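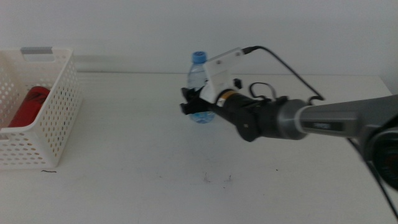
Customer Community > Cards and Payments > Credit Building

Last updated: August

Wastel card: credit limit reduced without a request

Tromadine_Reader
I have held the Wastel card for 13 months and have paid the statement balance in full each time. My limit has now been lowered from £1,200 to £400. The letter refers to "a routine review of account usage" and gives no further detail. I should be grateful to hear from any member who has received the same letter, and whether an appeal was accepted.

Mazurek
I received the same wording in the spring. The card agreement permits the lender to reduce a limit at any time, and section 7 sets out how notice is given. You may ask for the decision to be looked at again by a member of staff. Please make the request in writing and keep a copy.

P. Nic Giolla
Account Support, Wastel
Good afternoon. Reviews take into account spending on the card, information held by the credit reference agencies and any change in declared income. I am unable to discuss an individual account on a public board. If the original poster would send a secure message through the app, quoting the date of the letter, a written explanation will be provided.
Pádraig Nic Giolla

Istitbridge
With respect to the previous poster, "any change in declared income" does not help a customer whose income has not changed. Mine had not, and my limit was lowered all the same. The effect was that an ordinary monthly spend of £117 went from a small share of my limit to more than a quarter of it. I consider this unfair to people who were sold the card as a means of building a record.

Mazurek
I do not agree that it is unfair. A lender must be free to limit what it may lose, and a customer who pays in full is not charged anything extra as a result. The share of the limit in use is only one part of a credit file. Payment history matters a good deal more.

Istitbridge
That may be so, but a mortgage adviser will look at both. I had to explain the matter to mine.

Tromadine_Reader
Thank you all. I have sent the secure message and have asked for the review in writing. My income is unchanged, although I moved house in that period and had not updated the electoral register. I will post the reply once it has been received.

Mazurek
Please correct the register entry in any case. It can be done online through your local council.

Filed under: Credit limits, Account reviews, Credit files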